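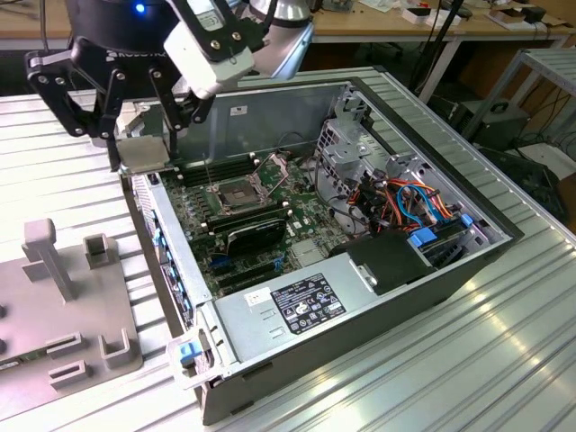
Wenach Players
Pre-show safety checklist: The Lodger at Cerik House
Hall, stage, rig and front of house

Checked by: Oduor Rashidi (stage manager)
Comments answered by: Bakari Rweyemamu (director, under protest)
When: Wednesday of production week, before the dress run

Marks used: OK, FIX (before the public come in), WATCH (fine today, look again each night)

FRONT OF HOUSE

1. Fire exits clear, inside and out. FIX
Inside was clear. Outside the left-hand exit there was a wheelbarrow, placed with some care. Moved it. If it is a prop, it needs to live with the props.
BR: It is not a prop. I had hoped it was one of yours.

2. Exit signs lit. OK
Including the one over the bar, which was out all through May.

3. Seating fixed in rows, gangways open. FIX
Row F has crept forward again and the end chair is in the gangway. Chairs in this hall are to be clipped together. The clips are in the biscuit tin marked CLIPS.

4. Extinguishers in date and on their hooks. OK
The foyer one was on its hook and was no longer holding the door open. Progress.

5. First aid box. FIX
Contents: one sling, a great many safety pins, no plasters. Wardrobe has been in it. Wardrobe knows who it is.

STAGE AND SET

6. Treads and handrail on the staircase. WATCH
Firm on the way up. Third tread gives a little on the way down. Screwed again from beneath. Inspector Vane is to stop jumping off it.
BR: The jump is the only laugh in Act One.
OR: Then he may jump from the second tread and be slightly less funny.

7. Flats braced and weighted. OK
Two weights on each brace. Please leave them there. The one by the prompt corner keeps going off to hold down somebody's script.

8. Trapdoor. FIX
Bolt stiff, and the glow tape round the edge has been walked off. Re-taped. Nobody is to open it without me underneath it, and that includes anyone who "just wanted to see".

9. Furniture used for standing on. WATCH
The chaise is not for standing on. The desk is. I have tried both.

10. Blades, bottles and firearms. OK
Letter opener is blunt. Bottle is the sugar glass one and there are enough for the run, provided no one practises. The starting pistol is locked in the office. I hold the key, and asking me nicely makes no difference.

LIGHTING AND SOUND

11. Lanterns hung with safety chains. FIX
All chained but the end one on the front bar, which was relying on goodwill. Chained now.

12. Cables taped or run overhead. FIX
The run to the practical lamp crosses the doorway where Lady Jallenora makes her entrance in a floor-length dress. Re-routed behind the bookcase.

13. Cue computer. WATCH
Running, fan noisy. The fan is quieter than the second act, so it can wait. 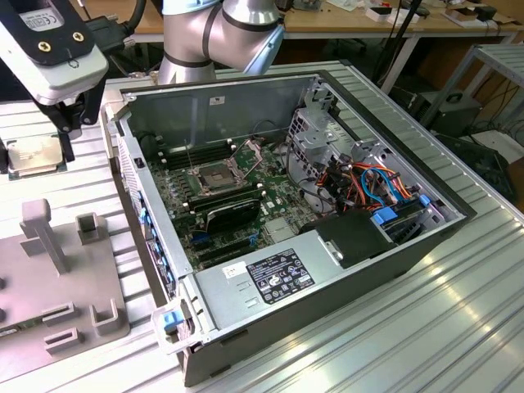 Desktop tower on its side, side panel removed.

14. Ladder. OK
Feet sound, no paint on the rungs. Out only with a second person footing it. A second person on the phone does not count.

15. Smoke machine. WATCH
Works. Works extremely well. Two short bursts in the séance and no more, or we lose the front row. Hall detectors stay on throughout, and I will be stood next to the panel.
BR: Could we say three?
OR: We could not.

BACKSTAGE

16. Wing space and quick-change area. FIX
Clothes rail was across the crossover. Turned it longways. The blue working light has been borrowed for the tea table. I have borrowed it back.

17. Kettle and extension lead. FIX
Kettle, urn, hair straighteners and a heater all on one lead. I unplugged the lot and sat down for a minute. Kettle now has its own socket. The heater has gone home.

18. Cast know the meeting point. WATCH
Asked the company. Most said the car park. One said the Kinyua Arms. It is the car park, far side, by the bottle bank.

19. Sign-in sheet. FIX
Everybody signs themselves in and signs themselves out. I am looking at a sheet on which the entire cast has been in the building since Monday.

SUMMARY

Items marked FIX are done, bar the plasters and row F. I will buy the plasters. Row F is for whoever puts out the chairs, before the half.

Doors will not open until I have walked the hall again. Please don't shout through the pass door to ask if I've finished.

Signed: O. Rashidi
Seen: B. Rweyemamu (would still like three bursts)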